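Derirwood Shop Nights: The Bin-Picking Build

Welcome, and thanks for stopping by the gallery. This page follows the arm project in the back corner of the Derirwood shared workshop, which has eaten most of our winter evenings and a fair share of the coffee budget. I've been meaning to put the page together since before the holidays, and Felista Chege has asked me so many times whether it was up yet that I finally sat down one night in March and did it.

For anybody new: we're a small bunch who like metal, wire and software in different proportions, and what we're after is an arm that can look into a bin of mixed objects, choose one, and lift it out without any help from us. Folks in industry have been doing this for years with big budgets and matching parts. We're doing it with whatever is lying around the house, and we've had a wonderful time. We call the whole setup Dakell, after the street where two of us first talked about it over noodles, and the name has stuck to everything including the folder on the shop computer, the sign-up sheet and the cookie tin.

Most people who visit ask about the gripper first, and I understand why, but so much of the work went into the bin. Our first one was a plastic storage tub that slid all over the bench every time the fingers touched a side. We'd stop, push it back, measure again, and ten minutes later it would have crept off toward the wall. Sheet metal was Felista's idea. She does all our bending, and she is very patient with people like me who draw a flange on the wrong side of the line and then swear up and down that the drawing is right. It took her two tries to get a shape we all liked, and the first try now holds offcuts by the drill press, where it is much appreciated.
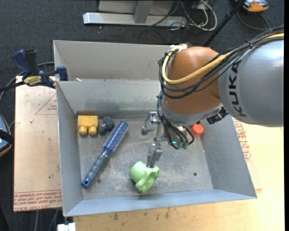 Choosing what goes into the bin has turned into a hobby of its own. In the beginning we used wooden cubes, and the arm got so good at wooden cubes that we started to feel pretty clever. Then somebody brought in a bag of odds and ends from a yard sale and the whole thing fell apart in one evening! Round things rolled away, long things tipped, and anything with a funny outline had the software guessing. So now we like a good mix. A hairbrush is a lovely teacher, for instance, with a fat end and a thin end and bristles that confuse everything. Toy blocks are nice too, as the colors are easy to tell apart and you can drop them all night long without hurting anyone's feelings.

If you have a box of small plastic things at home that your kids have outgrown, please think of us. Nothing with batteries, nothing breakable, and nothing you'd be sad to see squeezed a little too hard. Leave it on the shelf under the coat hooks with a note that says Adon, our name for the object collection (it started as a typo for "add on" and we never got around to fixing it).

A word about the software, for those who like that side of things. Lyimo is the program that decides where to grab. It's a patchwork of five or six people's evenings, and you can tell whose part you are reading by the way the comments are written. Mine are the long ones, I'm afraid. It keeps a log of every attempt, and over the winter we set ourselves a goal of 2000 tries before the spring open house. When I last looked at the log it said 523, so we have some catching up to do, and anybody with a free evening and a thermos is very welcome to come and help.

We've also learned a lot about cables, mostly by getting them wrong. Leave too little slack and the wrist pulls tight when it turns. Leave too much and you get a big floppy loop that wants to catch on the nearest corner. Everyone has a theory, and I've heard most of them twice. My own advice is to move the arm slowly through the farthest reaches you plan to use, watch the cables the whole way, and only then start tying things down. Keep the side cutters handy, too, as the first tie is never in the right spot.

The same goes for clamps – put on one more than you think you need, and check them again after supper. A bin that shifts even a little makes every position in the program wrong by that same little bit, and you can lose a whole evening blaming the software when all it wanted was a turn of the handle. Ask me how I know.

Next on the list is a better way of getting the objects back into the bin between rounds. At the moment one of us stops the arm, waits until it's safe, tips everything back in and gives it a stir, which is fine for an hour and gets old fast. Felista has sketched a sort of chute. I have sketched one too, and hers is better, so we'll be building hers.

If you'd like to come by, the corner is usually busy from 6:30 in the evening on shop nights. Closed shoes, please, and long hair tied back, and stay on your side of the tape on the floor when the arm is moving. Bring something for the bin if you can. Cookies are also accepted, and the tin is nearly empty.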